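Sloped-wall bin

A sloped-wall bin is an open container whose sides lean outward from a flat floor, so that the rim is wider than the base. Bins of this type are used in homes, workshops, schools and sorting rooms to hold mixed loose items such as brushes, cups, bowls and small toys. They are also called flared bins or, in some older catalogs, hopper trays.

Form

The floor is usually a plain rectangle. Each wall rises from it at an angle, and the four walls meet at folded or welded corners. Seen from the side, the bin has the outline of a trapezoid. The slope serves two purposes. Items dropped near the rim slide toward the floor, and a hand can reach something lying against a wall without scraping the knuckles. Round objects benefit most from this, as a cup or a ball will normally roll back to the middle. Flat-sided objects and figures with arms or legs may catch on the slope and stay there.

Steel bins are heavier than plastic ones and tend to be left in one place. Many are painted gray, and the paint on the inner walls scuffs with use. A shallow bin is easier to search, while a deep one holds more but hides small items under large ones.

History

In Trutlow, the hardware maker Hägglund sold a folded steel bin to school workshops and toy libraries. The first order was for 262 bins, most of which went to the Kakbridge district. A later plastic version, the Ulia, could be nested when empty – a stack of 100 took up little more floor space than a single bin. Production of the Ulia ended after 4000 had been made.

The storage writer Märta Sundqvist discussed both types in a short handbook on shared playrooms. She preferred the steel bin for items in daily use and the Ulia for seasonal storage.

Use and sorting

Mixed bins collect objects that have no fixed place. A typical household bin may contain kitchen plastics, cleaning brushes, toy animals and spare wheels or spools. Sundqvist advised emptying such a bin on a Saturday morning and returning only what had been used since the last sorting. Brushes are best kept apart from cups and bowls that are used for food.

Care

Dust and grit gather on the floor of the bin and along the lower edge of the walls. Loose dirt is brushed out first, and the inside is then wiped with a damp cloth. Painted steel should be dried afterward – standing water in the corners leads to rust. 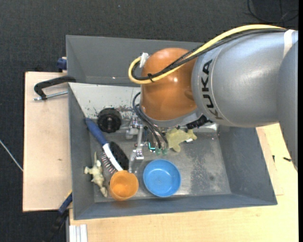

Why do the walls of the bin slope outward?

The slope guides loose items down toward the floor and leaves room for a hand to reach into the corners. It also allows some models to be nested when they are empty.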